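Search this guide Go

Fitting a hard drive with a blue caddy
Part 3: Getting the drive in

Right, so you've got your tower open and you've found the caddy. I'm Coralie Te Moana and I wrote this section because the leaflet that came with my Brarberg case had one tiny drawing and no words at all (lovely). Last changed 05/05/2020.

Before you start

CAUTION: Switch off at the wall and pull the mains lead out. Touch bare metal on the case before you pick up the drive.

1. Lay the tower on its side with the open side up. I clear a good bit of bench to the left as well, for all the small parts that come out along the way.

2. Spread the caddy gently and ease the drive into it. The plastic bends more than you'd think, so don't panic when it creaks!

3. Turn it over and look at the underside. You want the green circuit board showing and the blue plastic well seated at the corners. Keep your fingers off the board and off the row of gold-coloured pins.
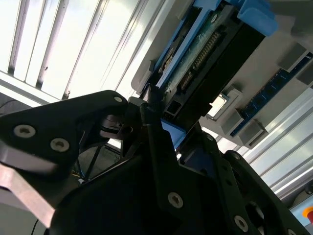
Natanael Rezende wrote in to say he holds his by the long sides only, and that he wipes the caddy out with a dry cloth first as old ones collect a surprising amount of fluff. I've done it his way ever since and I like it.

4. Find the drive cage. Mine is grey metal with a blue release latch, up in a corner well away from the expansion slots. Move any loose cables out of the way now, while you've got both hands.

NOTE: A 3.5-inch drive is heavier than it looks, and there's a lot of motherboard to drop it on. If you've had the processor out too, park it in a parts tray and leave the little lever on the socket alone until you come back to it.

5. Bring the drive over the case with a firm grip and the label where you can read it. I jot down the capacity at this point (1.0TB on the WD Blue) so I don't have to drag it all out again later.

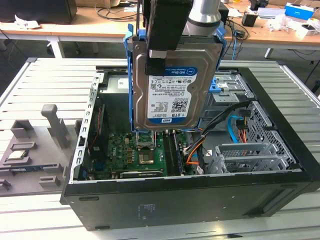 6. Slide the caddy into the cage until it stops. Don't force it. If it sticks halfway, take it out, check which way round it is and have another go.

7. Plug in the SATA data cable and then the power, and give each a light tug.

Comments (2)

Shayne Tomoana: Step 6 got me, I had mine upside down for ages. Thanks!

Prasetyo Halim: Does this work for the Bulimeck cases as well? My latch is on the other side.

Related
Part 2: Opening the case
Part 4: Tidying the cables
Verbruggen fan swap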